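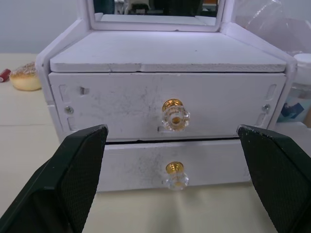 Makow Reuse Workshop
Tabletop vanity line: progress report to the Villalobos Fund
Covering the period to the end of March
Prepared by Vernon Landry, with bench notes from Getachew Gebru and Orsolya Rácz

Where we are

The grant application promised that all 118 of the small white vanities we took in from Ullska would be repaired, repainted and back in use by the end of this period. We have finished 53. I didn't write the application, and I said at the time that the schedule looked like something worked out at a desk, so I'll try to stick to what happened at the bench.

For anyone on your side who has joined since the award, these are the tabletop kind, with a mirror on top and drawers underneath, made of white-painted wood. The panels have narrow slots cut in them and small tabs that fit the slots, and screws hold the drawer fronts at either end. Each drawer has one clear faceted knob with a gold-colored cap. They came to us as customer returns, and the intake sheet called their condition "light cosmetic." I would like whoever filled in that sheet to spend a morning here.

Cleaning

The drawer fronts are the worst of it. Nearly every unit has gray scuffing on the fronts, heaviest where people's hands and sleeves go, and the paint is thin enough that the usual scrubbing takes the white off along with the gray. Orsolya tested a damp cloth with dish soap, then a melamine sponge, then a paste of baking soda. The sponge cleans best but leaves a dull patch you can see from across the room if the light is low. The soap does no harm and not much good.

The application budgeted for cleaning only, with repainting held back for "exceptional cases." We have repainted the fronts on most of the finished units. Paint cost is over budget for that reason, and I expect it to stay over. Wayne Campbell thinks a lighter hand with the sponge would bring the repaint rate down. He may be right. I have asked him to do a batch himself so we can compare, and that is now on the April list.

Top panels and edges

The top board is a plain flat rectangle, and its front edge is rough from the factory. Where the paint meets the wood it tends to lift, and on some units there is a faint crack along the lower edge near the middle. We fill these with wood filler, sand lightly and touch up. Getachew believes the cracks come from the mirror being pushed backward while the case is held still. I'm not convinced, because we find the same crack on units whose mirror joint is perfectly tight, but I don't have a better explanation to give you.

Either way, a filled crack is a filled crack. We have not put any of them through a winter next to a radiator, and I would not want the fund to describe these repairs as permanent in its newsletter. The draft text you sent us did.

Drawers

This is where the hours go. The gap between the upper and lower drawers is thin, and a fresh coat of paint on both fronts makes it thinner. The first repainted batch stuck. We had to take those drawers out again, sand the top and bottom edges back to wood and leave them bare, which nobody sees with the drawer shut. Since then the rule is one coat on the face and none on the edges.

The screws at the ends of the drawer fronts are soft. If the driver slips once the head is gone, and then it has to be drilled out, and the front usually chips around the hole. Please don't ask us to save time with the power driver. We tried it and went back to hand tools after 9 fronts had to be remade.

Knobs

The knobs have been the pleasant surprise of the project, and I don't have many. They wash up well in warm water, the gold-colored caps take a wipe and shine, and most of them tighten without trouble. A few arrived missing. Gutusier offered us a box of replacements at no charge, but the facets are cut differently and the cap is flatter, so a unit ends up with two knobs that don't match. Aaliyah Landry, who runs the sales table, says buyers notice right away. We now use the Gutusier knobs only in matching sets and keep the loose originals for swaps.

(Aaliyah is my daughter. I mention it because your conflict form asks. She is not paid from this grant.)

Where the finished units went

Of the finished vanities, most went to the sales table and the rest to two family shelters that had asked for them. Sales have been steady. The application describes "strong unmet demand" for these pieces, and I can't confirm that. People buy them when they see them. Almost no one has come in asking for one, and the waiting list we opened in the fall has 7 names on it, including one of our own staff.

The shelters did give us useful comments. One said the unit is too light, and slides back when a small child pulls hard on a drawer. We have started adding felt pads with a rubber core to the base. Too early to say if they stay on.

Training hours

You asked for trainee outcomes. The hours are in the attached sheet and they are accurate. What the trainees learned is harder to put a number on, and I would rather not invent one. Several can now strip and refit a drawer without supervision. I would not call that job readiness, though it's the phrase in the template. If the template has to be filled in, please let me write "basic bench skills" in that box.

What we are asking for

An extension to the end of the summer, with no new money for labor. A transfer from the packaging line to the paint line, as packaging has come in under. Permission to break down the worst remaining units for parts and stop counting them as units to be finished. Orsolya has already set aside the ones she means, and they are on the lower shelf by the sink if your officer wants to look at them on the next visit.

If the answer to the last one is no, we'll keep going, but I can't give you a finish date that I believe in.

Next report

Will cover Wayne's cleaning comparison, the felt pads, and the mirror joint if Getachew gets anywhere with it. Mornings before 11 are best for a site visit, as the paint bench is in use after that and there's nowhere to stand.

V.L.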